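Cuaderno del taller – jueves, primera hora de la tarde

Sigo con lo de las cajas blancas, que ya sé que a todo el mundo le da la risa cuando lo digo en voz alta, pero es que llevo la mañana entera con ellas y por fin empiezo a ver algo de luz. Resumen para quien abra esto sin haber leído lo de ayer: Ursina quiere que el material pequeño de Berkier salga del taller embalado en el mínimo de cartón posible, sin bolsas de plástico y sin relleno. Rory dice que es imposible, y yo estoy en medio con un rollo de cinta y las manos hechas polvo.

Lo primero que he hecho ha sido sacar todo lo que había en el armario del fondo y separar el cartón satinado del mate. ¡Menudo lío había ahí dentro! Estaba todo mezclado, con pliegos de la tanda vieja de Rankin metidos entre los nuevos, y claro, luego uno coge el que no es y el plegado se abre por la esquina. He puesto los viejos en el estante de abajo con una nota. Por favor, no los subáis otra vez (Rory, va por ti).

El satinado resbala. Ya lo sospechaba, pero hoy lo he probado con calma: apilo una caja pequeña encima de una grande, inclino la tabla hasta 10 grados y la de arriba se va. Con el mate aguanta hasta 20 sin moverse, que es muchísimo más de lo que esperaba. He repetido lo del satinado limpiando antes las caras con un paño seco, por si era polvo, y nada, igual. Prasanna me ha sugerido dar un toque de barniz mate solo en la tapa y me parece buena idea, aunque habrá que ver si luego la etiqueta pega bien encima. Tengo apuntado probarlo el lunes con el bote que quedó abierto, si es que no se ha secado.

Otra cosa: las etiquetas. El pedido de Skorkard llegó con 2.093 etiquetas, un número rarísimo, y no tengo ni idea de quién lo pidió así. El caso es que el adhesivo va bien sobre el cartón mate y regular sobre el satinado – se levanta un pelín por los bordes al rato de pegarla. Le he escrito a Iona para preguntarle si tienen otro adhesivo en el catálogo. De momento no contesta, pero ella los jueves suele estar en el otro edificio.

Lo de colocar las cajas de dos en dos, pegadas por el lado largo y con la pequeña encima, me sigue gustando más que la torre. Ocupa algo más de mesa, vale, pero se ve de un vistazo qué hay y se puede coger la de arriba sin tocar las otras. Sheena prefiere la torre porque es como lo hacían en Kodthorpe, y yo le digo que en Kodthorpe tenían estanterías como es debido y nosotros tenemos esta mesa y gracias. Quedamos en que lo hablamos con Ursina delante. Si gana la torre, haré torres, pero que conste aquí que protesté.

Pendiente, para que no se me olvide: comprar cinta de papel de la estrecha, que de la ancha nos sobra; afilar la cuchilla de la plegadora o cambiarla, que ya está mordiendo el cartón más que cortándolo; y volver a medir las tapas, que hay tres que me salen más justas que las demás y no entiendo por qué. ¿Será la humedad? El armario del fondo da a la pared mala. Voy a dejar unos pliegos fuera esta noche y mañana comparo.

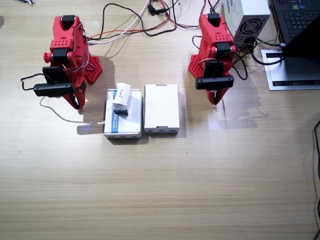
Ah, y si alguien tiene la regla larga de acero, que la devuelva a su gancho, que he acabado midiendo las tapas con la de plástico y no me fío ni un poco. Mañana empiezo por los pliegos, antes del café, y apunto aquí las medidas.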